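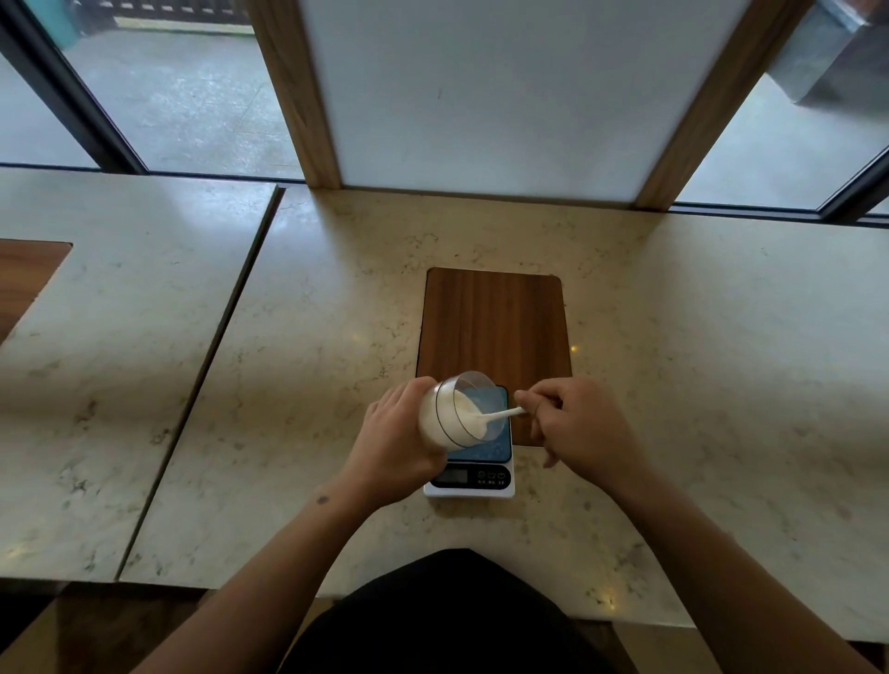 I resisted buying a kitchen scale for years. I grew up in a house where flour was measured with a coffee mug, and if the dough looked wrong you threw in another handful and carried on. So when my sister-in-law gave me one two Christmases ago I said thank you very much and put it in the drawer with the fondue forks.

What got it out again was yogurt cake. You know the kind, the one where the recipe says "one pot of yogurt" and then uses the empty pot to measure everything else? I love that cake. I've made it since college. But yogurt pots keep changing size on me, and last February I made one that came out like a doorstop, and the next one sank in the middle so badly I filled the hole with jam and called it dessert (it was pretty good, to be fair!). That's when I dug around in the drawer and decided I'd find out what one pot weighs.

And it's been living on the counter ever since. I keep it on a board so I can slide the whole thing out of the way when I need the space, and it has become one of those things I reach for without thinking, like the dish towel.

So this post is mostly me rambling about weighing things, with the cake recipe at the bottom. Scroll down if you're only here for cake. I would.

First thing: yogurt sticks. Thick yogurt REALLY sticks. If you weigh it in one cup and then tip it into the bowl, a whole spoonful stays behind on the wall of the cup, and that spoonful counts. I used to bang the cup on the side of the bowl like a drum. Now I turn it on its side and go around the inside with a small spoon, slowly, pressing against the wall and pulling toward the opening. A big spoon is hopeless for this because it won't follow the curve. A silicone spatula is fine in a wide bowl and useless in a cup. Small spoon, long handle, that's my whole technique.

The other way is to put the full container on the scale, press the zero button, and scoop out what you need until the display reads minus whatever you're after. Minus 125, done, stop scooping. I felt like a genius the first time I did this and told everyone at work, and three people said yes, obviously, they'd always done it that way. Fine! It's still a great trick, and it works for honey and peanut butter and sour cream and all the other things that would rather stay where they are.

Second thing: put the scale somewhere flat. Mine sulked for a week and gave me a different number every time I set the same butter down, and I was ready to blame the battery. There was a crumb under one foot. One crumb! I also learned not to let the bowl hang over the front where it covers the numbers, because then you end up crouching with your cheek on the counter trying to read them.

Third thing, and I know people have feelings about this, I switch to grams for baking. I still think in cups for soup and rice. But a cup of flour in my kitchen depends on my mood, and grams don't care about my mood. After you've done a recipe a couple of times you start remembering the numbers and stop looking at the page.

I did go through a phase of weighing everything, I'll admit. Onions. The mail. A pair of socks. I weighed my travel toiletries before a trip and felt extremely smug at the airport. It wore off.

Somebody asked in the comments of my soup post whether they should get a fancy scale. I have no idea, I've only ever owned the one! My sister swears by a Posden she got at the Bivstead outlet, and she says it goes down to tiny amounts, good for yeast and coffee. If you bake bread a lot, maybe that matters. For cake, anything that shows whole grams and has a zero button will do you just fine. I'd skip the ones with a bowl attached, because then you're stuck with that bowl.

OK, the cake.

Yogurt cake, the weighed version

125 g plain whole-milk yogurt, the thick kind
200 g sugar
2 eggs
100 g neutral oil
190 g all-purpose flour
2 teaspoons baking powder
A good pinch of salt
Zest of a lemon

Heat the oven to 350°F. Grease a loaf pan and line it with parchment, leaving a bit sticking up on the long sides so you can lift the cake out.

Rub the lemon zest into the sugar with your fingers in a big bowl. It'll smell amazing and your hands will too. Set the bowl on the scale, zero it, and spoon in the yogurt. Whisk in the eggs, then zero again and pour in the oil. Go slow with the oil, it gets away from you and you can't exactly scoop it back out. Whisk until it all looks smooth and shiny.

Tip in the flour, baking powder and salt and stir until you can't see dry streaks. Then stop stirring. Scrape it into the pan.

Mine takes 50 minutes. Start checking at 45 by poking the middle with a skewer, and if the top is getting dark before the center is set, lay some foil over it. Leave it in the pan for ten minutes, then lift it out and let it cool on a rack.

It's nicer on the second day, wrapped up, when the lemon has settled in and the crust has gone a little soft. I've swapped the lemon for orange and liked it. I tried it with low-fat yogurt and it was okay, a bit rubbery. I tried it with flavored yogurt once, strawberry, and the cake turned a sort of gray. Tasted fine with my eyes closed.

If you've got any yogurt left in the tub, stir in a spoonful of sugar and have it on the side. Next week I'm going to try the same cake in a muffin tin, so if anyone has done that already, please tell me how long you baked them!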